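Rechercher sur le site OK

Teuber Lekdale : la pince qui doit plier le linge, essai à la maison

Un lit à débarrasser, des vêtements en tas, un tissu plié à ranger : la corvée de départ est banale. 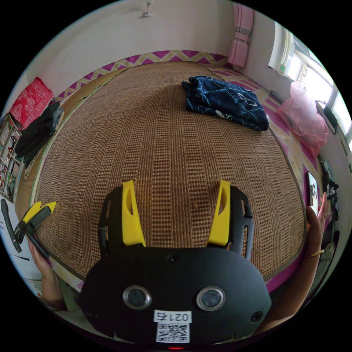 Knut Schwerdtfeger répond que la question est mal posée, qu'un robot ménager n'a pas besoin de plier aussi bien qu'un humain et qu'il lui suffirait de finir avant le soir. Je ne suis pas d'accord. Si je dois repasser derrière, autant le faire moi-même.

Le Lekdale est un bras fixe avec une pince à deux doigts, vendu avec le logiciel Funurier. Je l'ai gardé 17 jours. L'installation prend une matinée, le calibrage 28 minutes, et il faut le refaire dès qu'on déplace le socle. La notice française est correcte, sauf le chapitre sur les textiles, traduit à moitié.

Pour les serviettes, rien à redire. Il les prend par un coin, cherche le deuxième, plie en deux puis en quatre. C'est lent mais le résultat tient dans une armoire. Les torchons passent aussi.

Les vêtements, c'est autre chose. Dans un tas de tissus noirs, la machine ne sépare pas un pantalon d'un pull. Elle en soulève 2 à la fois, hésite, repose le tout et recommence. Les chemises à boutons sont refusées d'emblée avec un message d'erreur. Les chaussettes sont reconnues mais pas appariées. Sur une natte tressée, les doigts accrochent parfois le bord au moment de saisir un tissu fin, il vaut mieux travailler sur une table.

J'ai comparé avec le Zidon, que Mareike Janssen utilise dans son atelier de retouche. Il est plus rapide, mais elle ne lui confie que des pièces identiques, posées à plat par lots de 200. Dans ces conditions il travaille toute la journée sans surveillance. Dans une chambre, avec un coussin dans un coin et des affaires au bord du lit, il ne ferait pas mieux que le Lekdale.

Bruit : acceptable porte fermée. Le dimanche matin, non.

Entretien : un chiffon sec sur les doigts, une mise à jour en novembre qui a corrigé la prise des draps-housses sans régler le pliage.

Pour un atelier avec du linge uniforme, le Lekdale se défend. Pour un logement ordinaire, je l'ai renvoyé et je n'en rachèterai pas avant la prochaine version.

Rechercher un test, une marque OK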